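Journal > Family > Rainy days

Tidying up with small people is slow work, and I've stopped minding (mostly!).

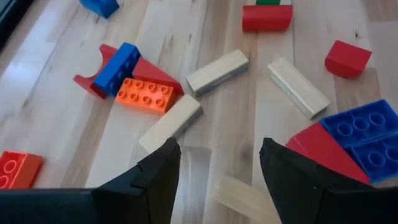
My mum gave us ten minutes and a biscuit, and I do much the same – though my biscuits are shop ones. 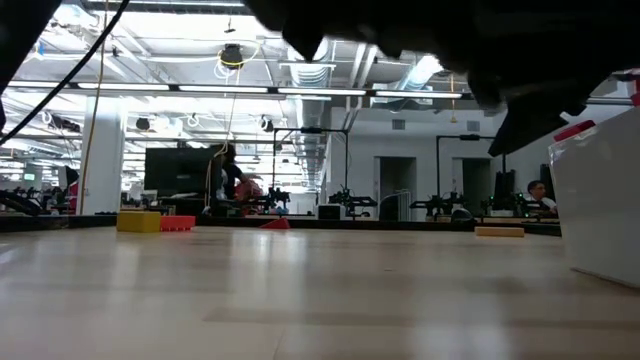 We sort by colour one week and by size the next, and the arguing is half the fun. 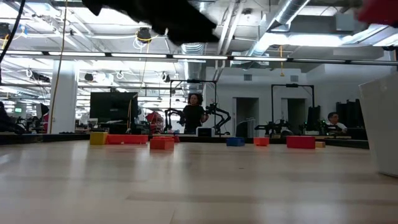

What we kept

The old wooden ones stay, whatever my sister says about the loft.
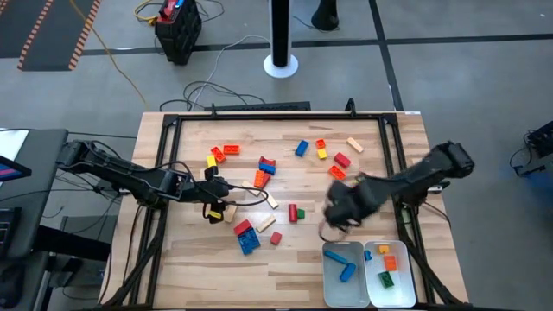
Bricks and blocks, all in together

27 shares · 10 comments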